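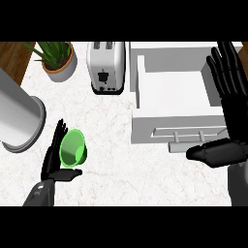

Equipment Planning Coordinator (part-time, fixed term)

Gernaslow is looking for a friendly, organised person to help us work out what to buy, when to buy it and how on earth to fit it all in the building. We teach two-handed robots to do everyday kitchen jobs, such as picking up a cup or putting things away in a drawer, and nearly all of that is tried out in simulation first. Over the coming year we mean to set up real kitchen benches to go alongside the simulated ones, and we would dearly like somebody at our side who enjoys a well-kept spreadsheet and isn't shy of ringing a supplier twice in one morning.

The programme is called Grirance and it has been running, in one shape or another, for longer than most of us care to admit. You would be joining a team of 16, most of them engineers, who are lovely people but who will happily order a pair of hands and forget the cables, the spares and the delivery charge.

What you would be doing

Keeping the equipment list up to date (it has 46 lines at the moment, and a few of them say only "brackets, ask Mao team")
Getting quotes for arms, hands, worktops, cabinets and small kitchen appliances, and setting them out so that they can be fairly compared
Working out the running costs as well as the purchase price: servicing, replacement fingers, insurance, electricity and simulation licences
Planning the order in which the 4 benches are fitted out, with lead times
Looking after the Jisis store cupboard, where we keep cups, toasters and other props
Writing a short monthly note on what has been spent and what is still to come

What we hope you will bring

You will have done some buying or budgeting before, whether in a laboratory, a school, a catering business or somewhere else entirely. You don't need to know anything about robots, and we will gladly show you round and answer every question you have, including the ones you think are silly. A good head for figures matters a great deal, and so does patience with people who change their minds about mounting heights.

Hours and pay

The post is for around 200 hours between May and October, spread however suits you, with some of it worked from home if you like. The hourly rate is in the full job pack.

How to apply

Please send a CV and a letter of no more than a page to Yanling Ren, telling us about something you once had to buy on a tight budget and how you went about it. Yanling is also happy to have a chat beforehand, and is usually at her desk until 4 in the afternoon. Applications close at the end of March.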